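Module handout 4: notes to accompany the demonstration visit to Olumeck
Prepared by Lilian Minja
Issued 6 October 2023

4.1 Purpose of these notes

The visit covered the simulation side of Olumeck's manipulation work. No physical arm was run. The group saw a simulated household room, a simulated arm and the software used to replay and inspect what the arm does. These notes set out the main points in the order in which they are needed for the coursework, which differs from the order in which they came up on the day.

Read section 4.3 before you start Exercise B. Students who missed the visit should also read the Kandasamy notes on contact models, which are in the module folder.

4.2 The test room

The room is named Flevwood in the Olumeck files. It is one of a set of rooms that share the same lighting code and differ in furniture. In this one the arm works over a sofa. Most published bench tests put the arm at a flat, hard table, and the choice of seat cushions was the first thing the group asked about.

The answer given was that cushions expose weak planning. The surface is sloped in places, it has seams, and the backrest and armrests limit the directions from which the gripper can come in. A planner that treats the work surface as a single horizontal plane will place its approach point too low near the front edge and too high towards the back.

The cushions are rigid in the simulation. They look soft but do not give way under load. An object set down on one will behave as if on a shaped block. Keep this in mind when you read the results: a low rate of toppling in the simulator says little about a real sofa.

4.3 Grasp inspection

The replay tool can place a viewpoint close to the gripper. This is the view used to judge a grasp before the arm is allowed to move off with the object. The points to check are where the fingers meet the object, how far the object stands out beyond them, and whether any part of the gripper linkage passes through the object mesh.
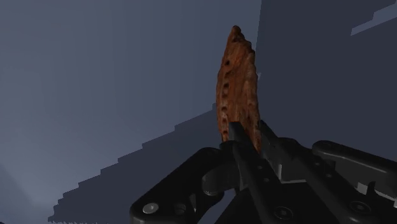 A long object held near one end puts a turning load on the fingers whenever the wrist tilts. The load grows with the distance between the fingers and the centre of mass. If friction at the contact is set too low, the object will rotate in the grasp. If it is set too high, the fault is hidden and the grasp will be scored as sound when it should not be.

Olumeck run their checks with 2 friction settings and compare the outcomes. A grasp that holds under one setting and fails under the other is marked for review. In the set discussed with us, 4000 grasps had been replayed and 712 were marked in this way.

Surface texture plays no part in the contact calculation. A rough-looking object and a smooth-looking one of the same shape will slip in the same way unless their friction values are set separately. Several of you assumed otherwise in the first coursework.

4.4 Placement and approach

The second part of the demonstration dealt with moving a small object in the space above the cushion. The task list is held in Sokow, the in-house scheduler, which passes the arm one target at a time together with a list of things to keep clear of. 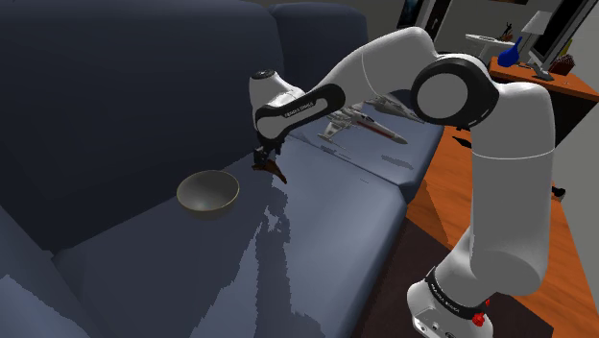 The arm has seven joints, so one gripper position can be reached with many different elbow positions. The planner picks among them by a cost that adds up joint travel and nearness to obstacles. For a fixed base beside the furniture, the elbow tends to end up over whatever lies between the base and the target. Objects that are not part of the task must therefore be in the obstacle list, including those well away from the target itself.

Two errors were shown in the log. In the first, the held object had not been attached to the gripper in the planner's model, so clearance was worked out for the fingers alone. In the second, the object had been attached but with its upright size from the object library, although it was being held tip downwards. Both gave paths that looked correct until the held object was drawn in.

4.5 Thin and clear objects

The last part concerned objects that give trouble to the sensing stage. The simulator can supply exact positions for everything in the room, and it is tempting to use them. Olumeck use them for scoring only. The planner receives positions worked out from rendered views, as it would with a real arm.
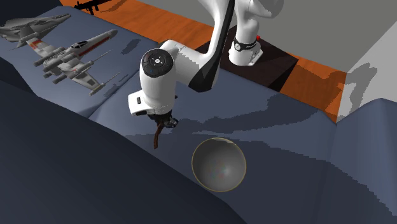
Transparent objects are poorly served by depth estimates, which may return the surface behind the object. Reflections add false edges. For thin hanging parts the problem is one of extent: the lowest point of the load may be well below the fingertips, and a clearance figure taken at the fingertips will be wrong by that amount.

Shadows in the rendered views have stepped edges. This comes from the resolution of the shadow map. It has been known to upset edge-based detectors, and raising the map size to remove it slows each run. The present setting is a compromise - the team plan to look at it again in April.

4.6 Coursework

Exercise A. Derive the turning load at the fingers for a uniform rod held at one end, as a function of wrist tilt. State your assumptions about the contact.

Exercise B. Using the replay files in the module folder, find one grasp that changes outcome between the friction settings. Explain the change with reference to section 4.3.

Exercise C. Write a short account (no more than 800 words) of how you would add a hanging load to the planner's clearance check. Diagrams may be drawn by hand.

Submit all three as a single file. Replay files are to be opened with the viewer supplied, as older versions do not read the attachment records.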